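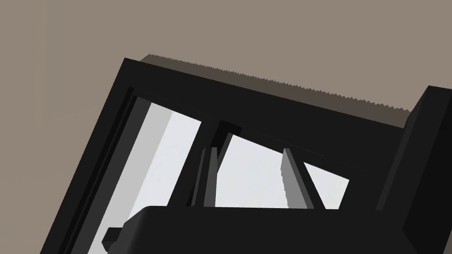 Kanini Sang rät in einem Kommentar unter meinem ersten Beitrag, die Fernsteuerung erst eine Stunde lang ohne Aufnahme zu benutzen, sonst lerne der Roboter vor allem das eigene Gezappel. Das kann ich nach sechs Wochen mit Lestine bestätigen. Meine ersten 24 Durchgänge habe ich gelöscht.

Lestine ist ein Programmpaket, mit dem man einem zweiarmigen Roboter in einer simulierten Wohnung Aufgaben vormacht. Gesteuert wird mit zwei Handgriffen, jeder führt einen Arm, der Zeigefinger öffnet und schließt den Greifer. Ich habe die Version vom Juli getestet, mit den Griffen von Plenamton. Das Set kostet 257 Euro, die Software ist für Einzelnutzer frei.

Die Einrichtung war in einem Vormittag erledigt. Die Anleitung ist knapp, aber richtig, nur das Kapitel zur Kalibrierung fehlt in der deutschen Fassung. Die Arme folgen der Hand ohne störende Verzögerung. Schwierig ist die Tiefe. Aus der Handgelenkkamera sieht man die beiden Finger und was dahinter liegt, den Abstand zur Fläche muss man schätzen. Schatten helfen etwas, haben in der Standardeinstellung aber gezackte Ränder.
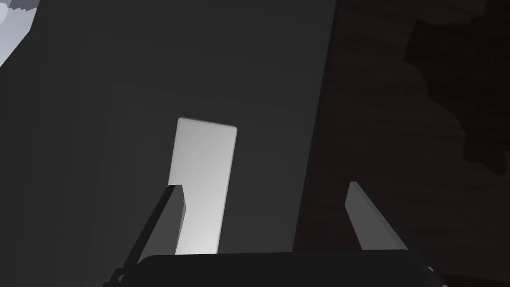

Man solle flache Teile immer von der Schmalseite her anfahren und den Greifer bis kurz vor Schluss ganz offen lassen, heißt es dazu im Nutzerforum. Bei mir ging es damit besser. Vorher habe ich beim Schließen oft die Kante verfehlt oder das Teil verschoben.

Insgesamt habe ich 151 brauchbare Durchgänge aufgenommen. Verworfene lassen sich mit einer Taste am linken Griff sofort löschen. Was fehlt, ist eine Möglichkeit, nur das Ende eines Durchgangs zu wiederholen. Wer beim Ablegen patzt, fängt von vorn an.

Für den Überblick gibt es eine Kopfkamera, die über den Rumpf hinweg auf beide Arme und in den Raum blickt. Ich schalte vor jedem Griff einmal dorthin um, fürs Grobe reicht sie.
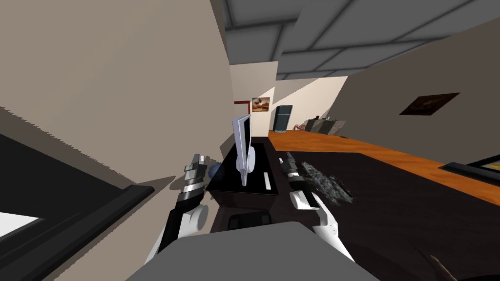 Mit Mthembu gehe das Umschalten per Fußpedal, schreibt ein Leser, und beide Hände blieben an den Griffen. Bei Lestine muss man dafür den rechten Griff kurz loslassen, und der Arm sackt dabei manchmal ein Stück ab. Ein Pedal ist laut Hersteller geplant, einen Termin gibt es nicht.

Der Export läuft sauber. Die Dateien sind groß, lassen sich aber ohne Umwege in Trenton einlesen, womit ich trainiere.

Von mir gibt es eine Empfehlung für alle, die Geduld mitbringen und keinen echten Roboter zur Verfügung haben. Wer viel mit beiden Armen gleichzeitig vormachen will, sollte auf das Pedal warten. Die Griffe behalte ich, das Ladekabel habe ich schon gegen ein längeres getauscht.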